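Totance Repack Bench — data card and operator notes

Maintained by Anatole Lemaire (cell and recordings) and Marcelle Guérin (bench staff, task definition)
Last revised August 16, 2026

Summary

Totance is a set of recordings from a two-armed robot putting phones back into retail boxes. The work comes from the returns bench at Cekadano, where inspected handsets are boxed again before they go back to stock. The same bench is staffed by people for every step the robot does not do. This card covers what was recorded, how the labels were made, and what changed in the work of the staff.

Task

An episode starts with a handset and an opened box on the table. The robot has to bring the box parts within reach, place the handset in the box face down, and withdraw both grippers. Closing the lid is labelled as a separate subtask and may be missing from an episode. Taping is done by hand and is out of scope.

Both arms carry two-fingered parallel grippers. No suction is used. The left arm usually makes first contact with the handset and the right arm handles the box parts, but the operator is free to swap them, and the label records which arm did what. 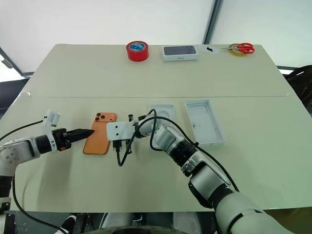 Start of the pick, left gripper at the edge of the handset. Box parts are beyond it, towards the seam.

Table layout

The work surface is two tables pushed together. The seam between them is used as a rough limit: parts being worked on stay on the robot's side of it where possible. Tape, scissors and other bench items are kept along the far edge and are not cleared away for recording. Marcelle Guérin asked for this. A bench that has to be emptied before the robot can run costs the staff more time than the robot gives back, and the policy has to cope with the table as people leave it.

The tape and scissors are labelled as "distractor". They must not be moved by the robot. Any episode in which an arm touches one of them is kept, with the flag contact_distractor set to true.

Contents

The first release holds 75 episodes. Each one contains:

head camera video
joint positions for both arms
gripper opening for both arms
operator commands
subtask labels with start and end times
free-text operator note (may be empty)

Wrist camera streams are stored where available. Check has_wrist before loading them; the loader does not fill in missing streams and will raise an error.

Labels

Subtasks are approach, grasp, lift, place, adjust, close and retreat. "Adjust" covers any movement of the handset after it has first touched the inside of the box. It was added in the second labelling pass, after we found that the first labellers had split this time between place and retreat in different ways.

Each episode was labelled by two people, one of whom works on the bench. Where they disagreed by more than three seconds on a boundary, they watched it again together. Bench staff tended to end "place" later than the engineers did. For them a handset is placed when it sits level in the tray, and we adopted that rule.

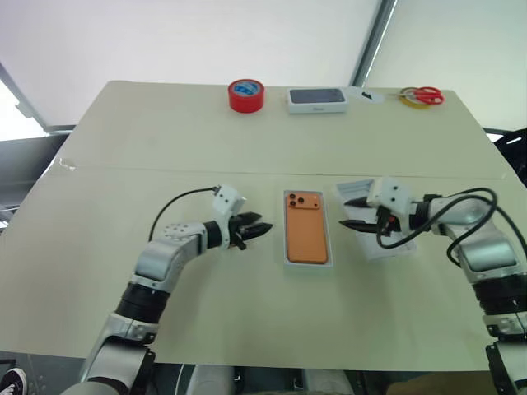
The same rule decides whether an episode counts as a success. A handset resting on the rim of the tray is a failure even if it would drop in with a light push, and the outcome field says "partial". Scratches and marks are not judged from video. They are checked by hand at the end of a run and entered under inspection.

Effect on the work

Before the cell was installed, one person inspected, boxed and taped each handset. Inspection and taping remain with staff. Boxing is now shared, and staff take it over whenever the cell is stopped or being recorded under an operator.

Three points came up in the review with the bench team:

Pace. The cell is slower than a practised packer. The daily target for the bench was left unchanged, and cell output is counted separately.

Interruptions. Staff were being called over to free jammed trays while in the middle of an inspection. Stops now go to a queue on the Wivon panel and are dealt with between handsets.

Skills. Two members of staff trained as operators and are paid at the operator grade for those hours. Others have asked for the same training — the next course is planned for September.

Recordings are not used to measure the speed of individual staff. Operator names are replaced by a code before export, and the key is held by Marcelle Guérin.

Known limits

One room, one table arrangement, similar light throughout. Results elsewhere should not be assumed.
Cables on the arms hide part of the table in some episodes.
Clear film and pale trays show poorly against the tabletop. Expect weak results from depth or edge methods.
The Chevalier controller logs gripper opening but not force. Grip strength cannot be recovered from this release.

Corrections

Send label corrections to Anatole Lemaire with the episode number, the field and the proposed value. Changes to the task definition go to Marcelle Guérin first.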